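Setting Up a Shared Bench for Manual and Automated Work
Sudelmont Workplace Procedures, Section 2

This procedure applies to any team at Sudelmont whose bench tasks are being moved in part to the Ririco automated line. Supervisors should complete it before the first automated shift.

Step 1. List the tasks. Write down every task done at the bench during one full shift. Mark each as manual, automated, or shared. Staff who do the work must take part in this step.

Step 2. Assign a lead for each shift. The lead decides when a task returns to manual handling. This authority does not pass to the line software or to the maintenance desk.

Step 3. Revise job descriptions. Checking, sorting exceptions, and recording faults are skilled duties and must be listed as such. Send the revised text to Deming Su in Personnel on Form 164 — earlier versions of the form are not accepted.

Step 4. Schedule training. Each employee receives 30 hours of paid training, held during normal working time. Hours may be divided over several weeks but must be finished by the end of October.

Step 5. Arrange the work area. Keep screens at the desk where the operator can read them while seated. Route cables away from walkways. Drinks must be capped.

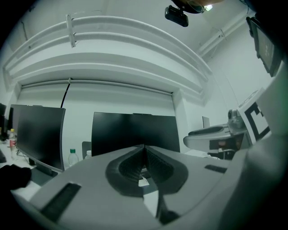 Step 6. Hold a review after the first month. Ask employees which tasks have become easier, which have become harder, and where they now wait for the line. Record the answers in their own words. Changes in pace or break times may not take effect until the review is signed.

Questions about the schedule go to Driss Abdel Rahman, extension 1402. Faults on the line are reported to the shift lead first — then to maintenance.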